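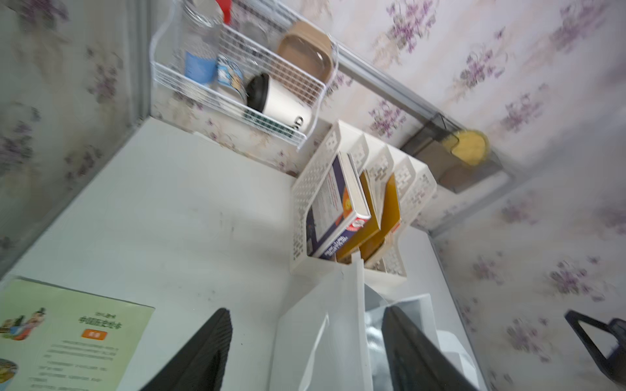
Cell 2, right gripper: pad change and wrist camera check

February, started 9:40. Toivo had logged the right finger slipping on flat packages, 7 drops in his last set. Cycle counter at 1,346 when I powered down.

Old right pad was worn smooth at the tip and had a small tear by the lower screw. Left pad is fine, ribs still sharp, so I left it alone. Cleaned both with alcohol wipes. New pad is from the Jirkano bag in the second drawer. There are 4 left, Raimo please reorder before they run out.

Screws: two of the old ones had no threadlocker on them. Put blue on all of them and waited until after lunch to run anything.

Homed the gripper, then redid the zero with the fingers closed. It was off by 13 counts, now 0. Saved to the Hokus config under the same name, old file kept with _old on the end.

Wrist camera: bracket was tight, wiped the lens. Both fingertips show at the bottom of the view, with the white paper bag standing between them and the silver package behind the right finger. The far end of the desk is in view too, as far as the book organizer and the wire rack. Did not touch the camera angle.

Cable at the wrist joint is rubbing on the clamp again. Wrapped it for now. Lauri has the longer sleeve on order from Partanen.

Still to do: slow grip test on the bag, then on the package, then hand back to Toivo.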